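靠墙那张桌子：怎么收，怎么擦，怎么别再把墙蹭花

家里总有一张靠墙的桌子，刚搬来的时候说好是用来写字的，半年以后上面什么都有，就是没有能放下一张纸的地方。我家那张是黑色台面，当初觉得黑色耐脏，买的人都这么想。黑色确实不显咖啡渍，它显别的：灰、面包屑、手指印，还有你昨天用湿抹布画的那一道圆弧。

下面是这几年攒下来的办法，有些是自己摸索的，有些是叶丽清（Lai-ching Yeh）看不下去了教我的。

一、先给零碎东西一个边界

别急着买收纳盒。收纳盒买回来，第一件事是给收纳盒找地方放。找一个用过的瓦楞纸箱，从底往上量一小截，四面画线，用美工刀裁下来，就是一只浅托盘。裁的时候刀片要新，分两三遍划，一刀到底的话边上会毛。毛了也能用，嫌扎手就贴一圈纸胶带。

托盘的高度以一眼能看到底为准。太深的盒子会变成井，东西掉进去，要等下次搬家才会再见面。

每天晚上把桌上没名没姓的小东西都扫进托盘，周末倒出来清一次。清的时候只问一句：这周用过没有。没用过的，回抽屉，或者回垃圾桶。我的托盘底下曾经翻出两把一模一样的卷尺，都是因为找不到另一把才买的。

二、黑色台面的擦法

先干后湿，顺序不能反。先用干的软毛刷把灰扫掉，再用拧到不滴水的超细纤维布顺着一个方向擦，最后拿一块干布收水。直接上湿布，灰就成了泥，干了以后比不擦还难看。

哑光的台面不要用家具蜡，也不要用魔术擦使劲磨，磨亮的那一块是回不去的。油手印用温水加一滴洗洁精就够了。一滴，我说的是一滴。

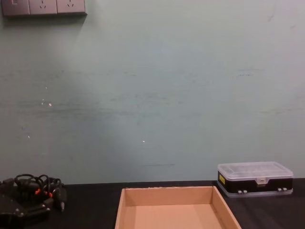
黑桌面配蓝绿墙，纸托盘摆中间，墙上那几道印子请看第三条。

三、墙上的蹭痕

桌子后面的墙最容易花。椅背、箱子角、往墙上一靠的画框，都会在差不多的高度留下横着的印子。处理的次序是这样：

先用白橡皮，轻轻擦，铅笔印和浅的黑印多半能掉一些。不行的话，用海绵蘸温水加少许中性清洁剂，挤到半干，从下往上擦，免得脏水往下流出一条条新花纹。再不行才轮到魔术擦，先在桌子底下看不见的地方试一小块。乳胶漆一磨就发亮，斜着看特别清楚，客人偏偏都爱坐在斜着看的位置。

至于零星的白点，先拿指甲轻轻刮一下。刮得掉的是溅上去的东西，刮不掉的多半是漆掉了，得补漆。补漆用最小号的笔，点上去，不要抹。剩下的漆记得把色号写在罐子上。我当年的是402，写在一张便条上，便条后来去了哪里，参见第一条。

四、插座旁边

插座面板附近不要用喷的，清洁剂喷在布上再擦，布要拧干，手也要干。想擦得仔细一点，先去把那一路电闸关掉。面板上沿积灰最多，用干的旧毛笔扫一扫就行，缝里千万别拿湿棉签去捅。

插座装在桌面上方，好处是不用趴到桌底，坏处是线会垂下来。线太长的话绕成八字用魔术贴捆好，固定在墙边，别让它横在桌子中间，否则一拉充电器，整桌东西跟着走。

五、桌子离墙留一指

只要留一指宽，桌沿就不会直接磨墙。怕东西掉下去，可以在桌子后沿贴几粒透明的缓冲垫，顶住墙就好。四月回潮的时候这条缝还能透透气，墙脚不那么容易发霉。

笔当然还是会滚下去。文耀宗（Yao-tsung Man）的办法是用长尺绑一圈双面胶去粘，我试过，笔没粘上来，粘上来一张过期的洗衣券。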